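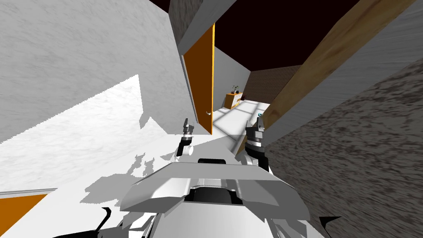
Access to Land for Network Operators
Week 4 handout, Telecoms Regulation

Tutor: Chrysanthi Kyriakidis. Slides go up after the lecture, not before, please stop asking.

Where we left off: operator has a licence to provide the service. Fine. Licence gives no right to walk onto somebody's field and dig. Separate question, separate source of law. Half of last year's scripts ran the two together.

Ways in
- agreement with the occupier (most common by miles)
- order from a court or tribunal if the occupier says no
- existing rights passed on with the land - check who they bind

Occupier v owner. Tenant signs, landlord never asked. Is landlord bound? Depends on the statute, read it slowly. Lots of marks here.

Working problem: Stasier wants a cabinet and duct on a farm at Ulden. Farmer is a tenant, 3 years left. Freeholder is Liapis Estates, wants a yearly payment of 2533 and a break clause. Stasier says far too much.
Questions to think about: who does Stasier serve notice on? what does "consideration" mean when the land is worth little to anyone else? can Liapis insist on the break clause?

Valuation - market value or value to the operator? Big diffrence. Assume willing parties, ignore the network use if the statute tells you to. Don't do sums in the exam, explain the basis.

Sharing and upgrading: second operator (Stoklow) wants into the same duct. Look at visual impact, burden on the occupier. Can the parties contract out? Usually not, check.

Removal. Operator doesn't have to go just becuase the term ended. Notice first, then grounds, then order.

Reading: Tsakiris, ch 4, first 20 pages. Skip the history bit.

Seminar: bring a one page note advising the freeholder. Achilleas Tsakiris is taking group 3, same room, 2pm start.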